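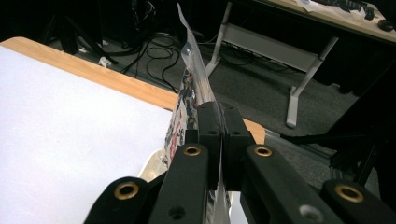 Ursina Moser has been paid to pick things up since March. She works for Prumano, squeezing a hand-held gripper shut on packets, bags and boxes so that a robot can later be trained to do the same. On a good Friday she gets through around 500 goes.

"The first hour is fine," she says. "By the afternoon your thumb knows all about it."

I had come to hear why this beats driving the arm by remote control, as the firm did until last year. Necati Akyol, who runs the training side, was quick to answer. "With remote control you're always a bit behind. You can't feel the bag. Ursina can feel it."

But the robot can't feel it either, I said. He granted that. "It gets the pictures and the movement. We think that's enough for soft packaging."

How often is it enough? He would not give me a success rate. A trial at Bromano, a packing firm, ran for seven weeks and then stopped, and he described the outcome as "mixed". Crinkly bags slipped. Stiff ones were better.

Brigitta Haslinger, who looked after the trial for Bromano, was blunter on the phone. "We had two people standing next to it to pick up what it dropped. I've already got people who can pick things up."

Would she have it back? "If they show me a whole shift, start to finish, no cuts in the video. I've asked twice."

Akyol says a longer test is planned but has no date for it. Moser, meanwhile, has been told that bags will keep her busy until summer. I asked whether she thought the robot was learning from her.

"I couldn't tell you," she said. "I've never seen it work. They keep it in the other building."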